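Friday, 7:40 p.m.

Play kitchen inventory, continued. Moved the boxes from Girnitz in two trips, 250 lb total by the Jutar scale, which reads high.

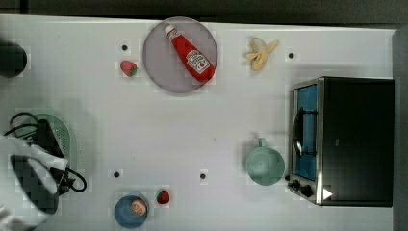
Oven placement is still undecided. Outlet clearance on the Sutherland drawing is 5 inches. The mug is too close to the oven door for my taste, and the ketchup bottle on the plate needs a shelf of its own. Erova invoice came to 1,279, shipping included. Paid.

Colander goes on the list under green, with the spatula. Pots to be listed separately in April. 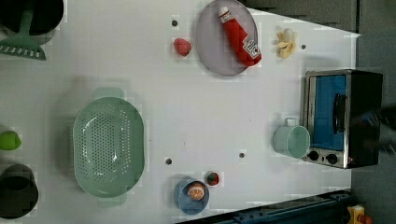

Table with colander, blue dish and orange half.

Stopped at 9:15. Labels tomorrow.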